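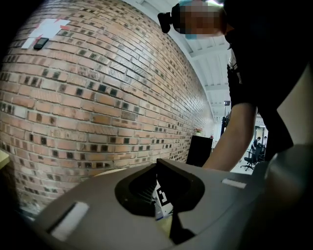 How many demos do we need per task before training is worth running? 200 good ones for a simple pick and place, going by the April runs – more if the object moves between tries.

Print this page | E-mail this page

Minutes, hand demo + teleop group
May 9, 2021
Chair: Pornthip Srisuk. Notes typed during the meeting, corrections to Pornthip please.

1. Last minutes
Agreed, no changes. Matex cable order still open, carried over.

2. Hand-held demos
Cup task for Brulavska done. Drawer task started, 31 kept so far, 14 thrown out. Most of the bad ones were people starting to move before recording was on. Pornthip wants a two second hold at start and end of every demo, everyone, no exceptions.
Speed came up again. New people go too fast, arm can't follow it on playback. Agreed to slow down – count in your head if you have to. Mixed speeds in one batch makes the policy jerky, at least thats what we think happened in April.
Question whether left-handed demos go in the same folder. Yes, but tag them.

3. Remote control
Zeritard link dropped again during the drawer pull. Lag OK for big moves, bad for anything with contact. Some want to drop teleop for drawer and do it all by hand. Others said no, we need at least a few where the arm itself does the pulling or we never see what the handle does to the wrist.
Long discussion. Settled on: hand demos first, teleop only for the last part of the pull. Review next meeting.
Operators to swap after 2 blocks, people get sloppy when tired.

4. Labels
Folder names a mess. Na to be used for the shared drive name from now on, old drive read only. Task, operator, take number, in that order. No spaces. Pornthip will rename the old ones, please dont touch them untill she's finished.

5. Actions
Start/end hold added to the operator sheet – Pornthip
Chase Matex on cables – Pornthip
Redo the thrown out drawer takes – whoever is on shift
Write to Zeritard with the dropout logs – open, needs a name

6. AOB
Towel folding put off, drawer first. Request for a second practice table, not decided.

Next meeting when drawer set is finished.

Print this page | E-mail this page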